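Does Our Robot Cell Meet the Rules? A Student Check of a Small Pick-and-Place Task
Project report, Orlando Benavides and Elvira Cusi

Background

Our course asked each pair to take a published or in-house set of rules for small robot arms and check a working task against it. We were given the Jollia bench rules, a short set of good practice notes used in our department's teaching labs. The notes have 5 sections and were last changed in August. They cover speed, reach, marking of the work area, stopping, and records.

We started out expecting to tick boxes. By the second week we had doubts about several of the boxes, and this report is mostly about those doubts.

The task

The arm has to move a small black block into a target square marked on a work mat. All our runs were done in simulation, using a room model that Elvira built in a program called Strazds. The arm stands on its own base on a table, with the mat beside it. We did 200 runs with the normal settings and another 100 with the speed limit turned down. 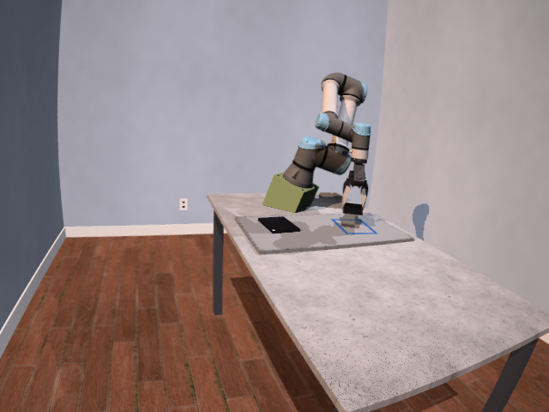
Figure 1. The simulated cell, with the gripper over the right side of the mat and the target outlined in blue.

What the rules say about marking

Section 3 says the target must be "clearly marked and visible at all times during the task." It doesn't say visible to whom. A person standing by the table, a camera on the wall and the control program all have different views, and a mark can be plain to one and hidden from another. We asked whether the rule was written with a human in mind and were told to use our judgment. We don't think a rule that needs this much judgment can be passed or failed.

The rule also says nothing about the outer edge of the work area. A cell could have a perfect target square and no line at all showing where a person's hand should stop. Under the Jollia notes it would pass. We think that is the wrong way around, as a badly placed block costs a run and a badly placed hand costs a good deal more.

Speed and reach

The speed rule gives a top limit of 925 millimeters per second for the gripper. We looked for where this number came from and found no source in the notes. Our arm stayed under it in every run, so on paper we pass. But the limit is for the gripper only. The elbow swings too, and the notes never mention it. Orlando wanted to write this up as a fail. Elvira's view was that you can't fail a rule that doesn't exist, and we have recorded it as "not covered."

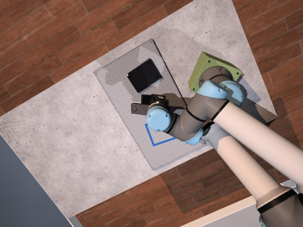 Visibility was the part we argued about longest. We had first marked Section 3 as a pass, going by the view from the side. Looking down on the table changed our minds. The wrist and the elbow segment hide part of the blue outline, and what remains in view is an L shape. Anyone checking the target from up there would have to guess at the rest. We changed our result to "pass from the side view, fail from overhead" and added a note that the rule should name the view it means.

Stopping and records

The stopping rule asks for a test of the emergency stop before each session. In simulation this means pressing a key. We did it, wrote it down, and don't believe it shows anything about a real stop button on a real bench. The form has no way to say so. It has a yes box and a no box, and we ticked yes.

Records were easier. We kept a log in Bivine with the settings, the start time and the result of each run. The notes ask for a signature on every page, which makes little sense for a file with no pages.

Limits of this check

We had one task and one arm model. The contact settings came with the Jimden model pack and we left them alone, so we can't say how closely the gripper's behavior matches a real one. Shadows and lighting were also left as they were. A stricter group might throw out our visibility result for that reason, although the arm would still be in the way under any lamp.

Changes we would ask for

Section 2 should cover every moving part of the arm and say where the limit comes from.
Section 3 should name the viewpoint and require a marked outer edge.
Section 4 should have a separate form for simulated work.
Section 5 should drop the page signature for digital logs.

We have no changes to suggest for Section 1, which is only the list of terms.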